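Home | Rigs | Data cards | Downloads | Contact
3 comments · Share

# Zein laundry set – gripper comparison, README

Maintained by Candela Llorente. Card last edited 2024-06-11. Still a draft, bits missing.

## What it is

Trials of 2 finger sets on the same two-armed robot, doing laundry jobs in front of front-loading machines. Basket on the floor, grid tape under it, machine in front. Job is get the cloth from basket to drum, or back the other way. We wanted to know which fingers to order more of. Then people started asking for the recordings, so now it's a dataset.

Finger sets:

- **Grasano** – thin dark blades. Good at getting under a cloth edge. Bend if you press on the floor, so don't.
- **Veltine** – stiffer, better hold on thick cotton. Slower to close. Clumsy on basket rims.

Arms and controller the same for both. Controller is the Evness one, stock gains. 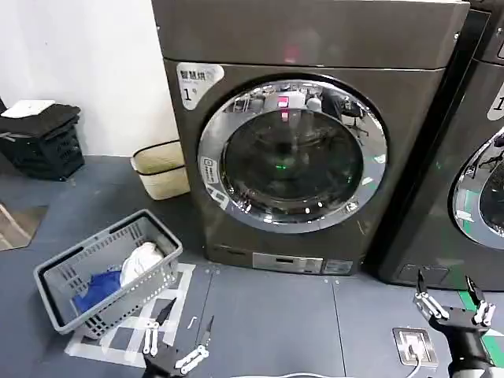
## Layout of the files

 zein/
 head/ video, one per episode
 wrist_l/
 wrist_r/
 joints/ csv, 1 row per tick
 notes.txt read this first

921 episodes in total. Each one is capped at 2000 ticks – if it hit the cap it counts as a fail, even if the cloth was nearly in. Benedito disagrees with this and he may be right. Raw ticks are all there if you want to score it your own way.

## Cameras

Head camera for planning, wrist cameras for the last bit. Head view loses the cloth as soon as an arm comes across. Wrist view keeps the fingers in shot but the dark door glass is a pain – ceiling lights show up in it as long white spots and the depth estimate goes silly. We tried masking the glass. Helped a bit on the door opening, did nothing for loading. Masks not included, ask if you want them.

Exposure is fixed per episode, not accross the whole set. Sorry.

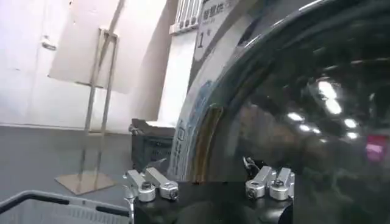

*Wrist camera, close in on the washer door. Basket just in at bottom left.*

## Known problems

- Episodes from May have the wrist clocks out of step with the head. Use the offsets in notes.txt, not the file times.
- Left and right wrist folders swapped in a few early ones. Candela is fixing, slowly.
- Grasano blades were changed part way through. Old and new pair not marked seperately in the csv.
- Floor cables are not in the collision model. Watch this if you replay on real hardware.
- Basket pose is by hand, lined up to the tape by eye.

## Which gripper then

Depends. Small thin stuff – Grasano. Anything heavy – Veltine. Door work was poor with both, mostly our approach angle. Wouldn't read much into the door scores till we've redone them with a shallower one.

## Using it

Fine for research and teaching. Say where you got it. Please don't re-upload the videos, link to the card instead, we still push fixes.

Questions on joints and timing to Benedito Vasconcelos, everything else to Candela.

## To do

- redo door episodes
- split the blade changes
- tidy notes.txt
- checksum file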